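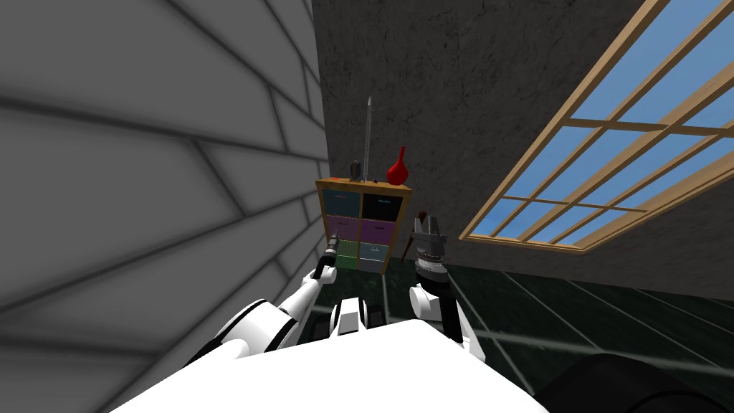
Chapter 10
When the Robot Is Sure and Wrong

Last updated 20/04/2021

A warehouse outside Prundetti once owned a two-armed robot that was very good at opening drawers. It opened 246 of them in its first week without a scratch. Then somebody bumped the head unit while mopping, and it spent the next morning reaching with great confidence for handles that were not where it thought they were. It never reported an error. As far as the software could tell, the day was going beautifully.

The head had been knocked 10 degrees to one side. The arms were fine, the motors were fine, and the grippers closed on command, mostly on air. On the third try one of them closed on the lip of a shelf instead, the arm pulled, and the shelf came along. The incident report filled 36 pages, of which one dealt with the bump.

This chapter is about faults of that kind. Earlier chapters dealt with parts that break, and a broken part has a certain courtesy about it: the motor smokes, the cable snaps, the light turns red, and people go and look. A robot with a bad idea of where it is standing has no such manners. Every part passes its own test while the machine as a whole does something foolish.

Engineers call the stored relationship between a camera and an arm the calibration. It is a short list of numbers saying how far the camera sits from the shoulder and which way it points. The robot uses it to turn "I see a handle over there" into "move the hand over there." If the camera shifts and the numbers don't, each reach will miss, and the size of the miss grows with distance. A small tilt hardly matters for something under the robot's chin. At arm's length it can be the difference between a drawer handle and the vase on top of the cabinet.

Simulation helps, up to a point. You can tilt a simulated camera as far as you like, let the arms swing, and sweep up nothing afterward. Tall thin things standing on a cabinet top are especially useful in such tests, as they punish a bad reach quickly. But a simulator only contains the mistakes its owners thought to put in. The Risulix team, whose project we follow in Section 10.3, ran 31 kinds of fault in simulation and left out the one involving a mop.

We will look at three questions. How can a robot notice that its camera and its arm disagree? What should it do in the seconds after it notices? And who gets to decide that it may start again? The last sounds like paperwork, and at Rollent it was treated as paperwork, with results described in Section 10.5.

Before reading on, find a drawer. Close one eye, tip your head well over to one side, and reach quickly for the handle. You will probably get it, because your brain knows that your neck is bent. Now consider a machine whose neck is bent and whose brain has been told otherwise.

10.1 The Haque Cell: A Fault in Slow Motion

The work cell at Haque had one robot, one cabinet, and a yellow line on the floor that people were supposed to stay behind. The trouble began in December, when the cabinet was replaced with a slightly taller one and the calibration was "checked by eye," a phrase you will learn to dread.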